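Riviere House Kitchen Refresh
Progress report to the Funora small grants desk
November 2019

Hi Gilles,

Second report, as promised, and this one is a lot more cheerful than the April one! I'll go through things in the order you had them on the form, and then there are a couple of bits at the end that didn't fit in any of the boxes.

Where we are with the money

We've spent 3,940 of the grant so far. Most of that went to Driruno for the new sink unit and the plumbing (they came in a little under their quote, bless them), and the rest went on paint, shelving and cleaning supplies. There's 400 left, and I'd like to keep it for the floor if you're happy with that. More on the floor below, I have a lot to say about the floor.

The floor

You'll remember we decided to keep the old tiles. They're big cream ones with a shine to them, and everybody who walks in says how nice they are, so I still think it was the right call. The trouble with a pale shiny floor is that it shows everything, and orange shows worst of all. We've been working on the stains by hand with scouring pads, down on our knees, one patch at a time.
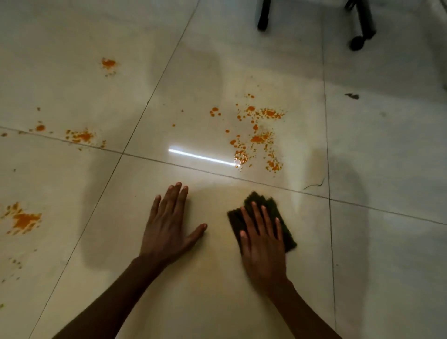
Working on the orange stains with a green scouring pad.

What we've learned is that the first rub mostly moves the color around. You get a yellowish smear over the tile and you think oh no, I've made it worse, and then you have to go back over it with a clean cloth and plain warm water, and then again with another cloth. I'd been doing it with one cloth and wondering why my nice clean patch had a tint to it. We now keep two buckets on the go, one for the dirty rinse and one for the clean, and I change the water far more often than I used to.

I also tried the spray cleaner from Ateven that was on our original shopping list. It smelled lovely but it left the tiles slippery, so I've taken it off the list and we're sticking with dish soap. That saved us 35, which I've put toward more pads. We go through a lot of pads! The corners fray first, and after that they start to come apart in your hand.

The grout is a separate job. The lines are thin and dark and I'd love to know what color they were to begin with. I've done a test strip behind the door with an old toothbrush and baking soda and will report back. Please don't hold your breath.

People and hours

We logged 37 hours on the kitchen this period, counting painting and cleaning together. Knees are the limiting factor. Leaning on one flat hand while you scrub with the other is fine for a few minutes and then your wrist lets you know, so we swap over often. I'd like to buy a couple of foam kneeling mats out of what's left, and a long-handled scrubber for the easy stretches. For stubborn spots I still think you can't beat a hand and a pad.
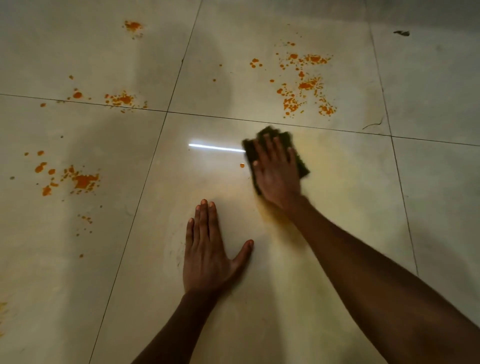 What's next

Finish the floor, including the patch by the back door that I keep stepping around. Second coat on the window wall. Shelves up (the brackets are here, the screws are not). Then the tables can come back in from the hall and we can start the Riviere lunches again.

Two questions for you

Can the leftover 400 be moved from "fixtures" to "floor care" without a new form? And do you need the Driruno invoice as a paper copy, or is the scan I sent enough? I've kept the original in the blue folder either way.

Thanks so much, Gilles. Come by and see it when you can, the kettle is working again.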